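Didenar Puts a Straight Answer on a Popular Question: Can the Machines Do the Chores Yet?

Short version: a few. Slowly. Not the ones you're hoping for.

TELTURTON, April - Didenar, which designs and tests two-arm robot workcells for small shops and, eventually, homes, today released the first part of its chore readiness review. The review covers 20 everyday jobs from kitchens, laundry rooms, packing benches and stock rooms. Each job was tried 50 times on the same pair of arms in the company's Telturton workshop. Same arms, same table, no swapping in a special tool halfway through the day.

Six of the 20 passed. To pass, a job had to be finished without a person touching anything, and finished well enough that a shop supervisor would leave it alone. Speed was recorded but did not count toward a pass. If it had, the list would be shorter.

What passed: sorting pens and markers into a cup, moving small boxes from one bin to another, wiping a flat counter, placing dry goods on an open shelf, stacking identical trays, and putting lids on wide jars.

What did not: folding a T-shirt, loading a dishwasher that already has dishes in it, tying a trash bag, peeling a label, bagging loose produce, and the rest of the list, which is in the full review. Folding got the most attention in our workshop and the least progress. Towels are close. Shirts are not close.

Much of the work this quarter went into two-handed jobs. People use both hands for nearly everything and don't notice. Hold the jar, turn the lid. Hold the bag, drop in the onions. For a machine each of those is two jobs plus the timing between them, and the timing is where most of the failures came from. The review's two-hand section starts with small slim items, because a bench that can't manage a pen won't manage a screwdriver or a toothbrush either.
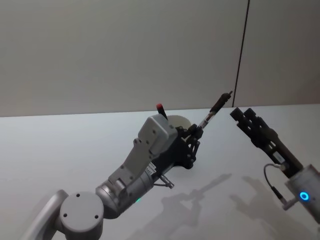 The left side of the workcell uses jointed fingers and the right side uses a plain two-finger gripper. Didenar picked the mixed setup on purpose. Fingers wrap around odd shapes. A simple gripper is stronger for its cost and easier to fix, and a shop owner can get a spare without waiting on us. Running two of the same would of been easier to program. We don't think it would be as useful on a real bench.

Lighting mattered more than expected. Clear plastic is still hard for the vision software, shiny wrap is worse, and a strong shadow across a work surface can look enough like an edge to throw off a grasp. The plain table and wall in the workshop help, and we say so in the review. A kitchen counter with mail on it is a differnt test. That one is planned for part two.

On speed. A person at a packing bench beats the workcell on every job in the review, including the six that passed. The closest was stacking trays. The furthest was jar lids, where the arms stop to check the thread before each turn. Shops asking about overnight work should look at the tray and bin numbers first. Shops asking about busy hours should keep the staff they have.

On homes. No product date. Didenar isn't taking household orders and is not running a wait list. The arms need to be bolted down, the work area needs to be kept clear of kids and pets, and a living room has stairs, cords, and a dog's water dish. We get the question every week so it's going in writing.

The handoff section covers passing an item from one side of the bench to the other. Both ends have to be held before either end is let go, and if the two sides disagree on where the item is, even a little, it twists or drops. Thin tubes and pens were the hardest of the rigid items. Wide boxes, the easiest. Handoffs are listed in the review as "not ready" for shop use and we expect them to stay there through part two.
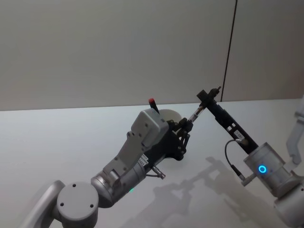

Shop Trial at Haworth

Didenar will place one workcell at the Haworth packing floor for a trial starting next month. It gets two jobs only, trays and bin-to-bin boxes, both from the passed list. Target is 3000 completed moves with the stops logged by cause. If it stalls, the bench goes back to regular staff for the shift and the log says why. Results get published either way.

Gretar Software

The workcell runs on Gretar, Didenar's in-house control software. The current version added a slower approach for the last bit of a grasp, plus a pause button on the bench that floor workers can hit without logging in. Testers asked for the button first and most often.

Getting the Review

The full chore readiness review, with the complete list of jobs and the scoring sheet, is free from Didenar on request. Printed copies at the Telturton front desk. Workshop visits for shop owners and press are held Wednesday afternoons, closed-toe shoes please, and call ahead.

About Didenar

Didenar builds and tests two-arm workcells for small packing, assembly and stock room operations. Based in Telturton.

Media contact: Didenar press desk, Telturton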